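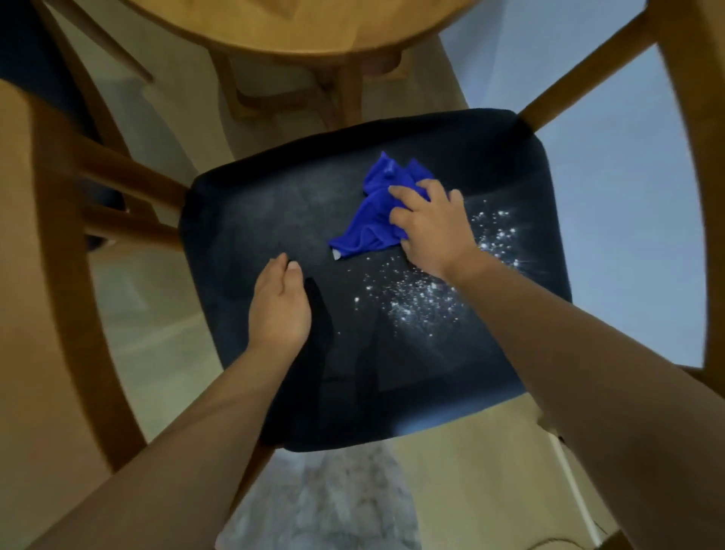 Zendex Dry Upholstery Powder, 300 g tub with cloth — tried on thirteen dining chairs

I don't trust cleaning products that come with a story, and the Zendex tub has a long one printed round the side. Sprinkle, wait, wipe, done. No water, no machine, no smell, chairs back in use the same evening. I've bought enough foam sprays over the years to know how that sort of promise usually goes, so I read the small print first and bought one tub instead of the three-pack.

The chairs belong to a small guest house I help look after, which everyone calls the Hostel though it stopped being one long ago. The dining room has thirteen of them, pale wooden frames with a curved rail and dark, nearly black padded seats. Whoever chose that fabric had never owned a jumper. It shows lint, crumbs, flour, dust and the pale marks you get when somebody wipes up a spill with a paper napkin and leaves half the napkin behind. From the doorway the seats look fine. Sit down opposite one at breakfast with the sun coming in and you'll want to eat standing.

Up to now we'd used a lint roller and a damp sponge. The roller gets the fluff and does nothing for the smudges. The sponge gets the smudges and leaves a ring, and then you have a ring to deal with.

What's in the box

A tub of white powder with a shaker lid, a folded leaflet and a discount code for other Zendex products, which went in the bin. The shop I ordered from, Grerkonix, was offering it with a microfibre cloth at no extra charge. I used my own blue one for most of the work, as I know how it behaves and it's been through the wash enough times to have given up all its loose fluff. The free one is thinner and went a bit stiff after its first wash.

The shaker lid is poor. The holes are too big and there are too many of them, so you can't lay down a light dusting without practice. My first chair got about three times what it needed. By the fourth I was tapping some into my palm and scattering it by hand, which gives a much finer spread and means you can put it where the marks are. A flour dredger would do the same job if you have one you don't mind giving up.

Using it

The leaflet says to vacuum first. Do that. I skipped it on two chairs to see whether it mattered and it did: the powder clings to any hair or lint already on the seat and you end up with little grey-white rolls of the stuff that have to be picked off by hand.

After that you sprinkle, work it in with a dry cloth, leave it and wipe or vacuum it away. The leaflet gives ten minutes for "everyday marks" and an hour for grease. It also shows a hand making tidy little circles, which I found useless on a seat with any nap to it. Circles just push the powder round and round the same patch. I had better luck bunching the cloth up loosely, pressing down with spread fingers and dragging towards one side, then turning to a clean fold and doing it again. It helps to keep the other hand flat on the seat, otherwise the chair walks away from you on a hard floor.

Watch your cloth, too. If it has a sewn-in label, keep that out of the way or cut it off. Mine has one at the corner and it caught on the fabric a few times before I learnt to hold it the other way round.

Does it clean?

Partly. I'll go through it by type of mark.

Greasy patches, the sort you get at the front of a seat from bare legs and sun cream, came up well. I did the worst chair for the full hour and the shine had gone from the front edge when I'd finished. I hadn't expected that and went back to look again the next morning. Still gone.

Pale smudges of unknown origin were a coin toss. Some lifted completely. Others looked lighter, though with a white powder on a dark seat I was never sure whether I was looking at the old mark or the new product. You can't judge anything until the last of it is off.

Old drink stains didn't move. There's one chair with what I believe is orange juice on it and it has the same orange juice on it now. The leaflet does say "not suitable for set-in liquid stains", in very small type on the back. The tub says "lifts stains" in very large type on the front.

Smell, no change either way. The chairs didn't smell before.

Getting it off again

This is where I nearly gave the thing one star. On a light beige sofa you would never notice a few grains left behind. On a near-black seat, every one of them catches the light and sparkles at you. Wiping spreads it. Wiping harder pushes it down into the nap. I'd clear one side, step back, and find I'd carried a fresh scatter of it across to the other.

What worked in the end was the vacuum with the soft brush head, two slow passes in different directions, followed by a wipe with a cloth that was very slightly damp. Zendex tell you to keep everything dry, so I'm going against the instructions there, but a dry cloth alone never got me a seat I'd have been happy to put a guest on. Do a hidden bit first if your fabric marks easily.

Then there are the frames. Powder gets into the join between the seat and the wood and sits there in a white line. A dry pastry brush fetches it out. I'd allow as long for this as for the cleaning itself, and if your chairs have spindles close to the seat, allow a bit longer.

Divya Warrier, who runs the place and has to approve anything I spend, came through when I was halfway along the row and asked whether I was putting it on or taking it off. Fair enough.

How far a tub goes

The front of the tub promises "up to 13 seats", so I could test that one exactly. With my heavy hand on the early chairs I ran out on the eleventh. Had I scattered by hand from the start I think it would have covered the lot with a bit left over. I finished the last two with a second tub that Zane Rimkutė had under her sink, bought for a Toledo armchair and used once. She says it did nothing for the armchair. Hers is a light woven fabric with red wine on it, so I'm not surprised, but I put it here for balance.

The listing also claims the powder has been "tested over 3,000 rubs". I asked the shop by email what was rubbed, and with what, and whether that's a number to be pleased about. They sent a polite answer repeating the listing.

Compared with the other options

A foam spray costs less and deals better with drink stains, but on this sort of seat it leaves a tidemark unless you do the whole cushion edge to edge, and then you've got damp chairs until tomorrow. A hired wet machine would beat both, and if you have a dining room full of chairs it might be worth the bother once a year. For an ordinary weekly tidy a vacuum and a good microfibre cloth will do most of what this does. I cleaned one chair that way as a comparison, no powder at all, and from standing height I couldn't pick it out of the row. Close up, it was the only one with the greasy front edge still showing.

Would I buy it again?

For grease on a padded seat, yes, one tub, to be used on the spots that need it. For a general freshen-up of dark upholstery, no. You'll spend your afternoon removing the cleaner. On pale fabric I'd probably be kinder to it, and if somebody has used it on a light sofa with ordinary family grubbiness I'd like to hear how it went, since Zane's armchair is the only other case I have.

I'd like to see a better lid and an honest line on the front about dark fabrics. A tinted version would be an idea as well — carpet people have had those for ages.

Three stars out of five. The cloth I'd give two.

Update, September: the greasy edges haven't come back on the chairs I did for the full hour, and they've had a whole summer of guests on them. I found more powder in the join of one frame last week. The orange juice is still there and that chair now lives at the end by the radiator.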